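Two weeks with the Kellix hand grippers

I said in the August post that I would write up the Kellix set once I had used it for real work, so this is that. I have had the pair since then and have put in two full weeks with them, mostly on small household jobs: sorting, picking up, putting away.

The set is sold by Skavent as a kit. You get a left and a right gripper, the cables, a short printed guide and a year of access to their recording software. I paid $373, shipping included. That was for the basic version. A version with padded handles costs more and I didn't try it.

Setup took me most of an evening. The grippers themselves were ready in a few minutes, but the software would not see the left one until I had updated it. The guide doesn't mention the update. Yichen Qian had the same trouble with an earlier set and told me to do the left hand first, then the right, then restart. I did it in that order and it has been fine.

The jobs

I wanted tasks with soft things in them. Hard blocks are easy and every demo uses them. Socks and cotton pads are more like what I need, and they show up weak spots fast.

Soft cloth is where the Kellix does well. The jaws close evenly and I can feel through the handle when they have hold of something. After the first day I seldom dropped a sock. Flat round pads are harder. They lie close together and I tend to come up with more than one, or push the pile around. Slowing down helps a little.

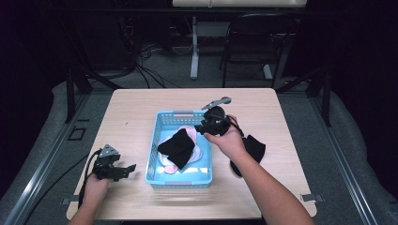
Comfort and cables

They are heavier than I would like. I can do 30 minutes before my wrists want a break, and Estíbaliz Montes, who has smaller hands than I do, stopped at 20. She also found the handles too thick. If you plan to share one set among several people, try to borrow it first.

The cable is the part I like least. It comes off near the wrist and I am always aware of it on the left side. I started taping it to my sleeve on longer sessions – ugly, but it works. Skavent says a longer cable is coming. I would take a softer one.

Compared with the Flimdale

I used a Flimdale pair last year. It was lighter and the software was better, with a cleaner screen and fewer steps to start a recording. The grip was worse, though, and thin cloth slid out of it all the time. For the work I do now I would pick the Kellix. For blocks, cups and boxes I would probably still go with the Flimdale.

Support

I wrote to Skavent twice. Wondimu Yimer answered both times by the next morning and knew the product. My second question was about replacement jaw tips, and they do sell them, in sets, but you have to ask. They are not on the site.

I'm keeping the kit. I'll post again when I have tried the new cable.

Recent posts
Is the Kang table mount worth it?
Flimdale grippers, one year on
Sorting laundry by robot: notes from a talk by Jarosław Kozłowski
What I keep in my cable drawer
Reader question: gloves or no gloves?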